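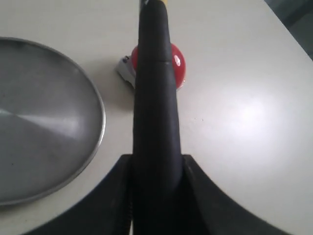
Figure 2. Off-white tabletop with a round, shallow metal pan or lid at the left.

Search this site Search Advanced

Posted Monday, by the author

3.2 The table and what goes on it

I want to spend a little time on the table, which gets one line in most papers on kitchen tidying and deserves more. Ours is off-white, flat and slightly glossy (Figure 2), and I picked it after two weeks of grumbling over a darker one. Shiny cookware on a dark top was miserable to label! My eyes kept sliding off the rims, and I'd go back the next morning and disagree with my own notes.

The pale top has its own troubles. Brushed silver-gray metal picks up light from overhead, and you get a soft, pale wedge across the flat part of the piece, as in Figure 2. When I started labeling I took a few of those highlights for smears and wrote "needs wiping" next to them, so those entries had to be redone. After that I went by the rim. A thin raised rim makes a nice clean curve against off-white, and you can follow it even when a good part of the piece is out of view.

Then there's the naming problem. I began with separate labels for pans and lids, and I was very pleased with them for one afternoon. A round, shallow piece of metal with a raised edge can be either one, though, and if you can't see a handle or a knob you're guessing. I merged the two into a single label, "shallow round," and kept the finer names for the cases where a person could say for sure. Berisha, the earlier sorting scheme I borrowed from, keeps them apart, so our numbers for cookware shouldn't be put side by side with those.

The full Skavura set covers 107 household pieces and 2,000 labeled tabletop views. Of the 107, 67 are cookware (pots, pans, lids, trays, a colander I regret) and the rest are dishes and small tools. I grouped everything with the Genus sheet, which sorts by outline first and use second. That suited me fine, as outline is mostly what you have to go on when something is sitting near the side of the table.

Placement was looser than I'd planned. My first draft of the protocol had every piece centered, and the result looked like a store catalog. Real kitchens don't work that way (mine certainly doesn't), so I dropped the rule and let things land left, right, wherever. Pieces that show only in part stayed in the set with a "partial" tag, and anyone who wants the tidier version can filter on it.

Wiping down came between sessions, with the same cloth and plain water. I tried the Divis cleaning schedule for a while but it left streaks under the lamps, and I went back to the cloth. Storage and stacking order are covered in Section 3.3.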